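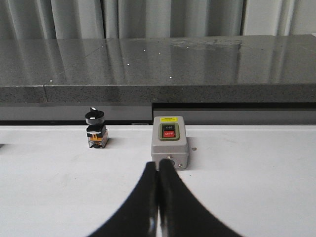
Mamstead Chat > Shops and Cafes > Osagie's till queue

plumduff27
Has anyone been in Osagie's since they changed the counter round? I stood there a good few minutes this morning while the lad was out the back and I didn't like to shout. They need a bell.

Nillesura
They had one! It went when they did the refit in March. I quite liked it, gave you something to do with your hands.

kettle_on
Please no. I worked behind a counter with a bell and you get people dinging it while you're stood right in front of them. Just say hello, we don't bite.

plumduff27
I do say hello, but I've got a quiet voice and they've got the radio on. One ding and I'd be done.

Nillesura
This sort of thing is what I'd go for, nice and cheerful.
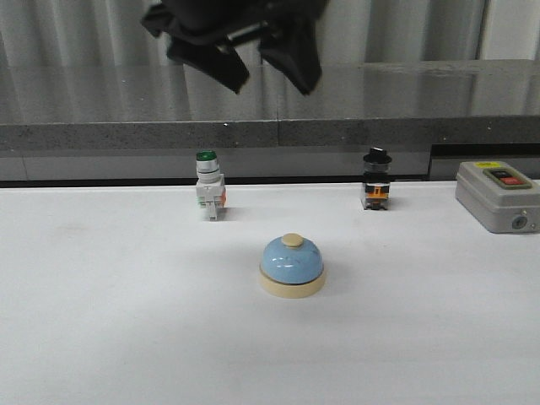

Light blue bell with a cream base, front and centre

kettle_on
Pretty colour, I'll give you that. Still a no from me.

Asance
Bit late but my sister's salon has a bell and a little card saying "one ding is plenty". Works most of the time – the under-fives can't read it, mind.

kettle_on
Neither could half my customers. What about one of those door chimes instead?

plumduff27
Goes off every time someone walks past with a pushchair. The chemist's drove me up the wall.

Nillesura
I'm going in for bread tomorrow so I'll ask if they kept the old one. Pretty sure it was in a box with the raffle tickets.

Asance
Ask them about the cheese scones as well, there were none left by 2 again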